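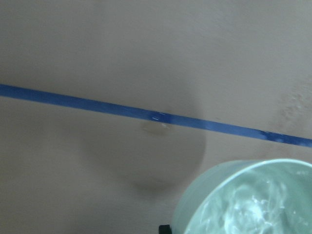 4.2 Informal Boundary Marks on Shared Tables

Shared tables are governed by two sets of rules. The first is written and is kept by the organization that owns the room. The second is worked out by the people who sit there, and it is usually visible only in small marks and habits. Earlier work on reading rooms and open offices has dealt mainly with personal items left on a surface, such as coats, bags and cups. Less attention has been given to lines placed on the surface itself. A line differs from an item in that it can stay in place after a person leaves and carries no sign of who put it there. The simplest form is a single strip of colored tape. In Figure 1, blue tape crosses a tan tabletop at a slant and lies flat along its edges. The strip bears no words in the part shown, and a newcomer would have to decide from its color and direction alone whether it divides the table and, if so, between whom. Our analysis is concerned with how such decisions are made.

Prolard | Section contents | Methods | Findings | References
December
Arsen Yurchenko and Sibel Karaca

Fieldwork took place at two sites, the Testmont public study hall and the Tumonum shared office. Over 4 months the authors completed 200 hours of seated observation and 22 interviews with regular users. Both sites allow users to choose any open seat, and both prohibit the reserving of space for later use. Neither has a written rule on tape, string, chalk or other temporary marks. Staff at Testmont were instructed to remove marks at closing time. Staff at Tumonum had no such instruction and treated the matter as one for the users to settle.

Interview accounts were coded using the Bhardwaj scheme, which separates marks according to the claim a reader believes they make. A holding mark tells others that a place is taken. A dividing mark splits a surface between users who are both expected to be present. A working mark serves a task and makes no claim on other people, although it may be read as if it did. The scheme was developed for kitchens in student housing and required one change for our purposes. We allowed a mark to be coded twice when the person who made it and the person who met it gave different accounts.
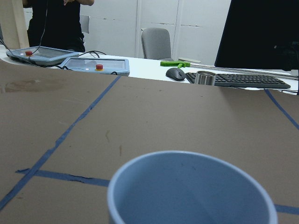
Double coding proved necessary most often with working marks. Users who had laid out a surface for cutting, sorting or layout tended to describe their lines as guides for their own hands. Those who arrived later described the same lines as limits and kept their belongings outside them, even when the person who had made them had gone home. Several Testmont users reported giving up a preferred seat on this basis. None had asked whether the line was meant for them.

The direction of a line also affected how it was read. Lines that ran parallel to a table edge were generally taken as deliberate and were respected with little comment. Slanted lines produced more varied readings. Some users regarded a slant as evidence that the tape had been put down in haste or for a passing purpose, and placed books across it. Others believed that a slanted line must have taken some thought and avoided it. Experience at the site did not settle the question, as long-term users appeared in both groups.

Condition mattered less than we had expected. Worn tape was often given the same weight as fresh tape, and at Tumonum one remnant near the windows continued to shape seating after most of it had been peeled away. Users there called it "the border" and could point out where the missing part had been. Staff removal at Testmont shortened the life of individual marks but had no clear effect on how readily new ones were accepted.

The next section considers spoken requests for space and compares them with the marks discussed in this one.

Related items
Requests for Space in Quiet Rooms
Coats, Bags and the Empty Chair
Closing Time Routines in a Public Study Hall
A Coding Guide for Shared Kitchens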